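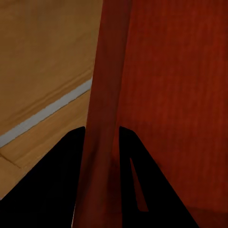
Slide 1. Black on dark red (computer render)

Hello, thanks, name, where the loos are. Phones off or silent. Talk is 20 minutes then questions, Teemu will wave at me if I run over.

Who's here - hands up if you trade from a shop. Hands up if market or van. Hands up if you do it from your kitchen at home. (Last lot are who the new rules hit most, say so.)

Start with what changed. Gurovby council agreed the new street trading policy in September. Old one was written for ice cream vans and a fruit stall. Everything since then squeezed in as "temporary". Some temporary pitches have been there so long the paving has been patched round them.

Three bits tonight
- fixed pitches
- shared pitches
- tables outside shops

FIXED PITCHES
43 on the list now. Lynch Street, station approach, the riverside end of Coto Square. Each has a number and a painted corner mark. You apply for a pitch, not for "the town centre" like before. So two people can't turn up at 7am with the same consent and argue it out. (Pause, there'll be a laugh from the Lynch St people.)

Consent lasts a year. Renewal window opens eight weeks before it ends. Don't leave it to the last week, the office will not chase you.

You can't sublet. Staff can run the stall for you, that's fine, name them on the form. Your cousin with a different business, not fine.

SHARED PITCHES
New. This is the one I pushed for so try not to go on.

One pitch, up to four traders, each with set days. Lead trader holds the consent, the others are named on it. Everybody needs their own insurance and their own food registration if it's food. Fee is split how you like, council only wants one payment.

Aleksi Nieminen's soup van and the two bread people did the trial by the station. Ask Aleksi about it afterwards, he's at the back. What they found - write down who clears the rubbish. Write down who pays if a day is missed. They did it on one side of paper and it was enough.

Problem with it: if the lead trader packs it in, the whole consent goes. The rest have to reapply from scratch. We asked for a transfer clause and didn't get one. Will ask agian at the review.

TABLES OUTSIDE SHOPS
Separate form, separate office, sorry. Pavement has to keep a clear way past for wheelchairs and double buggies. Officer comes and measures. Draw your plan to scale or it comes back. Planters and A-boards count as furniture now. They didn't before, and a few of you will get a letter.

Tables in by 10pm. Camov Arcade is private land so none of this applies in there, talk to the landlord.

MONEY
Everyone wants this slide so don't rush it.

Full year fixed pitch, riverside end: 2000. Other pitches are less, banded, table is in the handout. Can pay in quarters, no extra charge for that. Shared pitch is the same price as a normal one in that band.

No refund for bad weather. Refund if the council digs up your pitch, but you have to claim it, in writing, and keep a note of the dates.

HOME KITCHENS
Short bit. Baking at home and selling at a stall - register with environmental health first, it's free. Planning only get interested if customers or vans are coming to the house a lot. If you rent, look at your tenancy. If your not sure ring them before you buy the big mixer.

WHAT WE STILL DON'T HAVE
- power points at Coto Square, promised, no date
- loading bay hours that match market set-up times
- a waiting list you can see online

Teemu Miettinen is collecting names for the loading bay letter, clipboard by the door. Business name as well as your own please.

Questions. If it's about one particular refusal, take it outside after, can't do those in front of the room. Repeat each question into the mic.

Last thing - handouts are on the chair by the urn, take one for next door's shop too. Room has to be clear by half nine.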